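회색 수납함을 이용한 공용 작업실 소형 물품 정리 방안
학생 프로젝트 결과 보고서

제출일: 2023년 9월 13일 수요일
작성: 올루미데 이다호사(Olumide Idahosa)
대상 공간: 드러콤(Drurkcombe) 관 공용 작업실

1. 추진 배경
드러콤 관 공용 작업실은 1990년에 개설되어 현재까지 여러 학과가 함께 사용하고 있다. 사용 학과가 늘어남에 따라 소형 물품의 보관 위치가 일정하지 않게 되었고, 수업 시작 전 필요한 물품을 찾는 데 시간이 소요된다는 의견이 3월 학과 간담회에서 제기되었다. 본 프로젝트는 기존 가구를 교체하지 않고 수납함의 형태와 배치만을 조정하여 이를 개선하는 것을 목적으로 한다.

2. 현황 조사
조사는 두 차례 실시하였다. 1차 조사에서는 선반과 작업대 위에 놓인 물품의 종류와 위치를 기록하였고, 2차 조사에서는 이용자가 물품을 꺼내고 되돌려 놓는 과정을 관찰하였다. 뚜껑이 있는 상자는 사용 후 뚜껑이 닫히지 않은 채 다른 물품의 받침으로 쓰이는 경우가 많았다. 원통형 물품은 선반 위에서 굴러 뒤쪽으로 들어가는 일이 잦았으며, 깊은 상자에서는 바닥에 놓인 물품이 장기간 사용되지 않았다.

3. 수납함 선정
후보는 우르누라(Urnura)와 페켁스(Pekex) 두 제품군으로 하였다. 우르누라 제품은 칸막이를 끼울 수 있으나 입구가 좁아 긴 물품을 넣기 어려웠다. 페켁스 제품은 윗면이 완전히 열린 직사각형이며 무광 회색으로, 색이 있는 물품이 쉽게 구별되었다. 구입 예산은 개당 2,000원으로 제한되어 있었고, 두 제품군 모두 이 조건을 충족하였다. 비교 결과 페켁스 제품을 채택하였다.

4. 배치 및 적용
수납함은 작업대 위에 두고 긴 변이 이용자와 마주 보도록 하였다. 한 수납함에는 같은 용도의 물품만 넣으며, 내용물이 옆면 높이를 넘지 않도록 하였다. 이름표는 앞면 바깥쪽 왼편에 부착하였다.
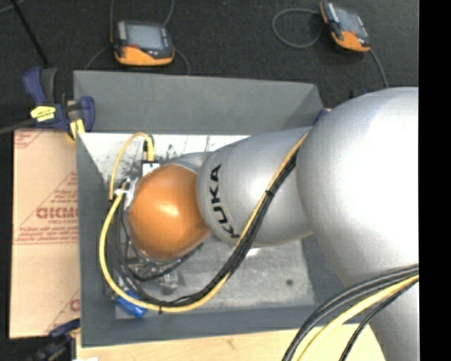
원통형 물품은 수납함 안에서도 구르기 때문에 모서리 쪽에 모아 두도록 안내문에 명시하였다. 파란색과 같이 선명한 색의 물품은 회색 바닥에서 위치를 파악하기 쉬웠으나, 회색이나 은색 계열의 물품은 그렇지 못하였다. 후자에 대해서는 밝은색 바닥지를 까는 방안을 바시르(Bashir) 지도교수가 제안하였으며, 현재 시험 적용 중이다.

5. 향후 과제
바닥지의 재질과 교체 주기는 아직 정해지지 않았다. 선반 하단에 남아 있는 뚜껑형 상자의 처리도 학과 간 협의가 필요하다. 해당 상자는 협의가 끝날 때까지 현 위치에 보관한다.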